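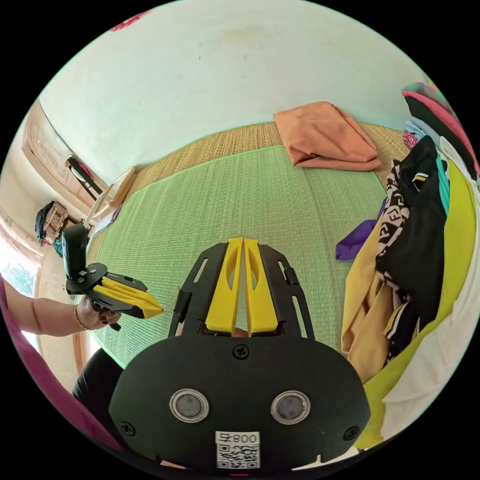

My sister-in-law read the first draft of this and wrote back that a woven floor mat is a waste of money if you already own a rug, and that she would fold her laundry on the bed like everyone else. Fair enough. I used the bed for years and my back got tired of it, so I bought a mat.

Search reviews Go

Clullholm green woven mat, reviewed
Posted in November by the Floors and Laundry desk

I have used the green Clullholm for 10 weeks, on top of an older tan straw mat. It cost $35 at Toltmont. Most of what I do on it is sort and fold clothes.

The weave is tight enough that small things stay on top. Socks and baby shirts lift off clean. Knits are a different matter, and one loose sweater caught on the edge twice in the first week. I trimmed a stray end with nail scissors and it has not happened again.

Color matters more than I expected. Dark pants and black tops show up well against the green. A lime-green top does not, and I have walked past one more than once. If most of your clothes are green, get the plain one.

It slides. On bare tile it moved every time I knelt down. With the straw mat underneath it stays put unless I drag a full pile across it. Grube sells a grip sheet that should do the same job, but I have not tried it.

Cleaning is easy. I shake it out the back door on Thursday and wipe it with a damp cloth. The Clenska floor soap I normally use left a dull film, so now I use water only. Coffee came out. Turmeric did not.

Kneeling comfort is poor. It is a mat and there is no padding in it. After half an hour I want a folded towel under my knees. The straw one below helps a little.

Storage: it rolls up and stands behind a door. The roll opens by itself unless you tie it, and no tie is included. The first time you unroll it, the corners curl. I put books on mine for 2 days and they went flat.

I would buy it again at this price. Toltmont also has a larger size, which I would skip for a small bedroom.

Contact us | Copyright Floors and Laundry | Back to top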